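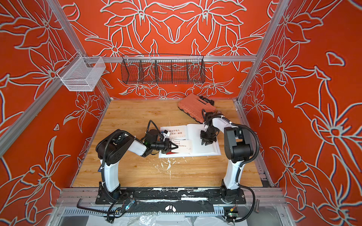
How deep should you plant a lily bulb? Six inches of soil over the top for most of them, and a little less for the small ones.

I asked Shirley Marsden that before I'd even gotten my coat off, and she answered it from under the potting bench, where she was looking for a hose washer. I'd driven out to Gastovell with a bag of bulbs on the passenger seat and a guilty conscience. Last year I stuck mine in with a trowel, three inches down if I was lucky, and every one of them flopped over in July.

"Three inches is a tulip somebody gave up on," she said. "A lot of lilies make roots from the stem, up above the bulb. If there's no soil up there, what's holding it? You've got a four-foot plant standing on its tiptoes."

Shirley has been growing lilies on the same hillside off Route 801 for most of her adult life, first for cut flowers and now mostly for bulbs, which she sells by mail and out of the barn. The place sits at 600 feet, and it gets a wind that I would describe as rude. She likes the wind. It dries the leaves off in the morning, and wet leaves are how you get botrytis, the gray mold that makes brown spots and then works its way up the plant from the bottom.

"People spray and spray," she said. "Move them apart first! Give them a foot. Then we'll talk about spraying."

I'd come in March, so there wasn't a flower anywhere, just long rows with straw on them and a few red noses poking through at the south end. I figured that would make for a dull visit. It didn't, mainly because Shirley will talk about a lily with no lily present as happily as she'll talk about one in bloom. She pulled back the straw with her boot to show me a shoot and then put it back the same way, with the boot.

We got onto kinds. I've always been fuzzy on this, so I made her go slowly. Asiatics come first, early summer, in those strong flat colors, and they don't smell of anything. Trumpets come next, tall, with scent that carries across a yard in the evening. Orientals finish up in August and they're the ones in every florist's window, the big pink and white ones that stain your shirt. Then there are the crosses between groups, and that's where my notes turn into arrows.

"Start with the Orienpets," Shirley said — those are Orientals crossed with trumpets. "They're tough. They'll put up with soil an Oriental would sulk in. My sister has them in plain clay behind her garage and hasn't looked at them in years."

Her own favorite is one called Cikier, a dusky apricot trumpet she got as a handful of scales from an older grower named Oláh, back when she was starting out. He wouldn't sell her a bulb. He broke a few scales off one, wrapped them in a wet paper napkin, and told her to come back when she had flowers. That took her three summers.

"I was so mad at him," she said. "I had cash in my pocket! But I learned scaling that week, and I haven't paid for a Cikier since, so I suppose he did me a favor. He never let me thank him for it, either. He'd change the subject to tomatoes."

If you've never tried scaling, it's about as easy as propagation gets. You snap off the outer scales of a healthy bulb, down near the base, drop them in a plastic bag of barely damp vermiculite, and leave it somewhere warm. In six to eight weeks there are baby bulbs the size of a pea along the broken edge. Hers go on top of the kitchen refrigerator. Then they need a cold spell, so they go inside the refrigerator, and she admits there have been incidents with houseguests.

She keeps all of it written down in green ledgers. Every cross she's made has a number, and the last one in the book was 2567, which she'd penciled in with a question mark and the word "leggy." Most seedlings get composted. I asked whether that bothered her and she looked at me like I'd asked whether she minded doing the dishes.

"You keep the ones you can't stop walking back to," she said. "Number 465 was like that. Ugly color, sort of a canned salmon, and I went out to see it every night for two weeks. So it stayed."

Feeding was the one place where she got a little cross with me. I'd been using a high nitrogen lawn food because it was in the garage. She made a face. Too much nitrogen gives you soft tall stems and not much else, and between that and my three inches of soil she thought she'd solved the whole flopping mystery. She uses a slow granular stuff called Jisum, one handful per clump when the shoots show and another after bloom, and she said any balanced bulb food would do the same job.

And after bloom, leave the stalk alone. Snip off the seed pods if you want, but those green leaves are filling the bulb for next year. "When it's brown and it comes away with a tug, take it," she said. "If you have to pull, it isn't finished."

One warning she wanted in print: if you have cats, don't grow lilies where they can get at them, and don't bring cut ones indoors. Every part is poisonous to them, down to the pollen they lick off their fur and the water in the vase. She won't sell to someone with an indoor cat until they've heard the speech, and I got the speech even though I have a beagle.

Before I left she went through my bag, squeezed each bulb, and threw one in the bucket for being soft. The rest she approved. I planted them that weekend, six inches and a bit, and it took me a whole afternoon and most of a tube of muscle rub. She's mailing me some Cikier scales in the fall, so I'd better clear a spot on top of the fridge.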